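Speaker notes – Culvert replacement and bank repair at Stomcombe

Opening. Thank the host and state the scope: one culvert, 400 feet of stream bank, and the access road above it. 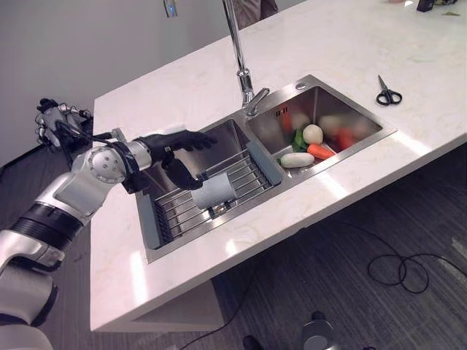 Permits were issued before any pumping began. Flow was carried around the work area by a Pallico bypass line, with fish screens checked each shift.

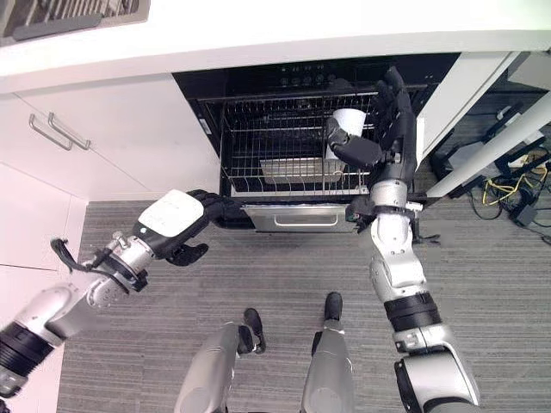
Presented by Radu Marinescu, Oltum Civil Works
July 20, 2019

Excavation. Crews removed 877 cubic yards of silt – nearly 37 truckloads more than planned. Refer questions on disposal to Dobre.
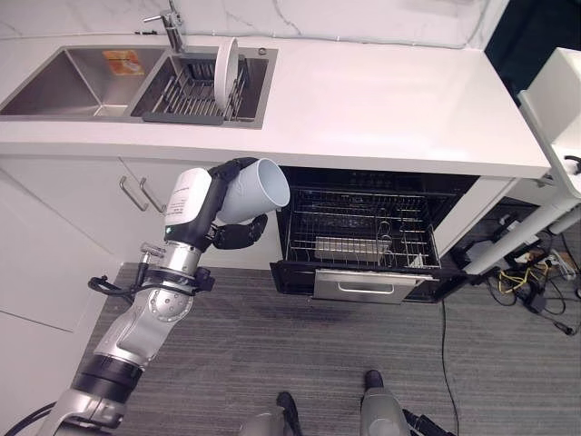 White cup at the open dishwasher

Bank repair. Stone was placed at the toe and native grasses seeded above. The second seeding is set for September. 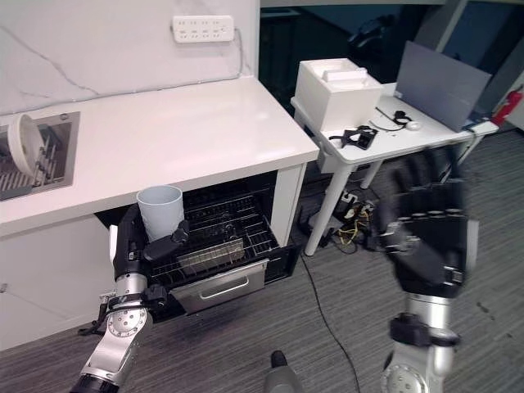

Counter with dish rack, dishwasher open

Allow 5 minutes for questions on road access.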